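9/22/25 – gripper drops, bench 2

Third morning on the fault where the gripper lets go partway through a lift. Log says 1,486 closes since the rebuild. Tatiana Sokol wants to blame the Gramik driver board again. I don't buy it. We blamed the board in January, swapped it, and had the same drops a week later.

What I know: the controller reports "grip OK" and then the fingers open by themselves. No error code. Twice today it did this with my hand near the fingers, so from now on the e-stop stays within reach and no one works inside the fence with the drive live. Francine Cloutier has signed the tag.
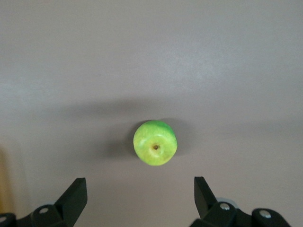 The Hayashi force reading is what I trust least. It shows a steady 30 percent with the fingers wide open and touching nothing, so whatever "grip OK" is based on, it isn't contact. I've been using a green apple as the test piece, and with the fingers spread this far on either side of it there is plenty of open table between them, so friction against the part can't explain the number. Zeroing the sensor clears it for a few cycles and then it creeps back.

Zevetti support says to update the firmware. They said that last time too. I'll do it, but last, so we don't change two things at once and learn nothing.

Next:
- unplug the force cable at the wrist, see if the 30 goes away
- wiggle test on the connector, arm powered down first
- borrow the spare sensor from the Drirnivitz cell

Tatiana – please don't clear the log before I've copied it. Tag stays on until Francine and I both agree.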